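How to sort small toys with two bins

Many parents ask me how to keep small toys in order when there is no space for a big shelf. I use two open bins standing one behind the other, and I have worked in this way since I moved to Kaltanska. It is not a fast system at first, but after one week it goes by itself. Please read all the steps before you begin. 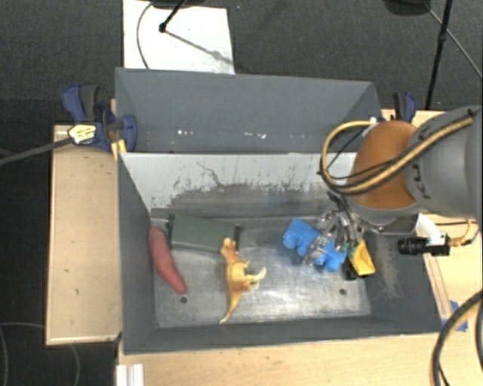
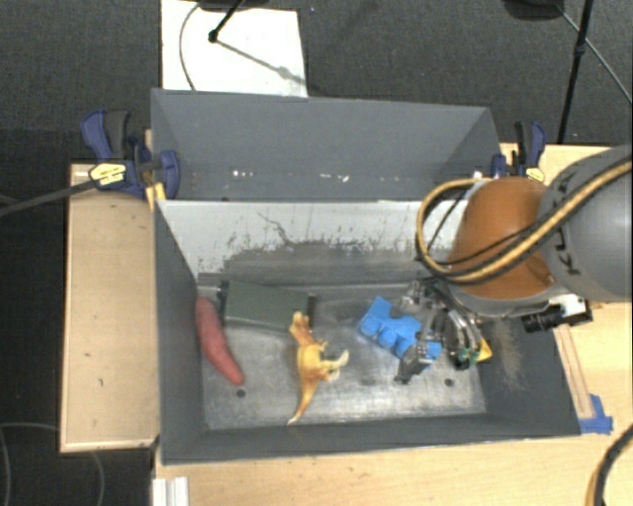
Both pictures: the yellow dinosaur, the blue piece and the other toys in the gray bin.

What you need

- two bins with open top, best with sloped walls
- a table which does not shake
- two clamps
- a soft brush and a dry cloth
- one bowl for pieces you can not decide about

Step 1. Fix the bins

Put the bins on the table and push them close together. Fasten them with the clamps at the back corners, so your hands have free way from the front. Tighten by hand only. If the table top is soft wood, lay a piece of cardboard under the clamp.

I prefer sloped walls to straight ones. Small things slide down to the floor of the bin and do not hide in the corner. Metal bins are louder than plastic, this is true, and my neighbor Poul Eyvindsson puts felt inside his. I tried it and the felt collected so much dust that I took it out again.

Step 2. Put in only a few toys

This is the step where most people make the mistake. They turn the whole box over into the bin and then they search. Take a small handful and spread it, so that every toy lies on the floor of the bin and none on top of another. My daughter Iris had 103 small toys when we first counted, and we did them in many little rounds during two evenings.

Step 3. Choose one rule

You can sort by color, by size or by kind. For children under school age I recommend by kind: animals, play food, building pieces, boxes and other. Color looks nice but the child does not remember it. A toy dinosaur is an animal for her, and only after this it is yellow.

Say the rule aloud before you start and do not change it in the middle of a round.

Step 4. Move the toys

Take one toy, say what it is, and place it in the back bin if it belongs to the kind you are collecting now. Everything else stays in the front. Long toys, such as a play sweet potato, are better to lay along the wall. Foam pieces should be held at the thick part, the small bumps can tear with time.

When the front bin has only toys of other kinds, empty the back bin into its box and begin the next kind.

Step 5. Clean

Wipe the bins when they are empty. Scratches in metal you can not remove and you do not need to. For dark marks I use warm water with a little dish soap, then the dry cloth. If your bin has holes in the floor, look under it also, beads like to fall through.

A question from a reader

Paraschiva Lazăr wrote to me and asked if the bins can stay on the table all the time. Yes, if you do not need the table for eating. We take ours down in October, when the sewing machine needs the place, and put them back after the holidays.

Next page: labels for the boxes, and how to make them from old calendars.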